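Driro

Driro is the little grasp planner I wrote for our two-arm bench, plus the logging bits that Solange Barros bolted on later. It picks which arm goes for which target and keeps the two from fighting over the same spot.

Getting started: clone it, run setup.sh, then check the arm names in config/bench.yml (mine are left and right, yours might not be). The replay set has 2,154 episodes at last check. Start with the 200 in the sample folder, eh – the full lot is a slow download.

Floating targets are my favourite bit! They drift whenever a finger touches the water, so the planner re-reads the colour mask every cycle. Reflections still fool it.
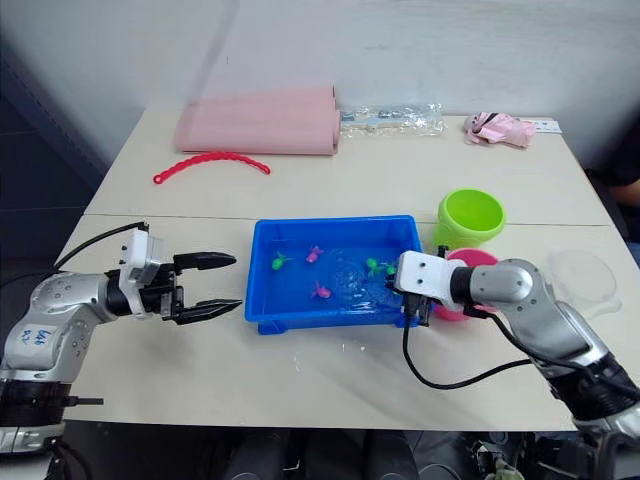
Fish task: right gripper in the tub, left one waiting.

Known bugs: the left arm sometimes idles too long after a handoff. Patches welcome, send them to Kheri Gachanja or me.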